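Chapter 5
Capillary Action: How Liquids Climb

5.1 Water that goes up

In the previous chapter we learned that water in a wide container finds its level. If we connect two wide tanks with a pipe, the water stands at the same height in both. Engineers used this rule for a long time before it was written as a formula, and in most daily situations it is quite enough.

There are, however, many cases where the rule seems to fail. Put the corner of a paper towel into a cup of tea, and the tea rises in the paper. A brick wall that stands on damp ground becomes damp also above the ground. The oil in a lamp goes up through the wick to the flame, and no pump is pushing it. In all these cases the liquid moves against its own weight, and it does so through very narrow spaces. The narrow spaces are called capillaries, from the Latin word for hair, and the movement is called capillary action.

The old flour store at Plokska gives us a good case to begin with. The store was built of soft brick on a low bank of the river, without any layer of slate or tar between the foundation and the wall. When the building was surveyed in June, before its repair, the outer wall was damp to a height of 109 centimeters above the ground. The river had not reached the wall during that year. The inner walls, made from a harder brick with smaller contact to the soil, were damp only to 62 centimeters. The surveyors first looked for a broken gutter, and they did not find one. We will return to the Plokska wall in Section 5.4, when we have the tools to calculate what happened there.

5.2 Two forces between molecules

To understand capillary action we need two ideas. The first is cohesion. The molecules of a liquid attract each other, and for this reason a small drop of water on a waxed table keeps a round shape. The second is adhesion. The molecules of a liquid are also attracted by the molecules of a solid which they touch. Water has strong adhesion to clean glass, to cotton and to brick. It has weak adhesion to wax and to many plastics.

When adhesion is the stronger of the two, the liquid spreads along the solid surface and its edge creeps upward. Cohesion then pulls the rest of the liquid after the edge. The rising stops when the weight of the lifted column balances the upward pull at the edge. In a wide glass we notice only a small curve where the water meets the wall. This curve is called the meniscus. In a narrow tube there is little water to lift for each millimeter of edge, and therefore the column can stand much higher.

The felt-tip marker is a familiar object that depends on this balance. In a common design, the ink is held in a core of fibers inside the barrel, and the tip is also made of fibers, but packed more closely. The finer spaces of the tip draw ink from the wider spaces of the core. When we write, the paper has its own fine spaces, and it draws the ink from the tip. The cap protects the tip from the air, so that the solvent in the ink does not evaporate.

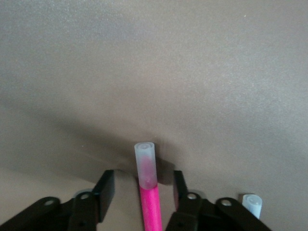 5.3 The height of the column

Let us now put the idea into numbers. For a clean, round, vertical tube, the height h to which a liquid rises is given by

h = 2 T cos(a) / (d g r)

where T is the surface tension of the liquid, a is the contact angle between the liquid and the wall of the tube, d is the density of the liquid, g is the acceleration of gravity and r is the inner radius of the tube. All quantities must be in SI units before they are put into the formula.

The radius stands in the lower part of the fraction. If we make the tube 10 times narrower, the liquid will rise 10 times higher, provided that nothing else is changed. The student should also notice the contact angle. When it is larger than 90 degrees, the cosine becomes negative, and the liquid in the tube goes down below the level outside. Mercury in a glass tube behaves in this way.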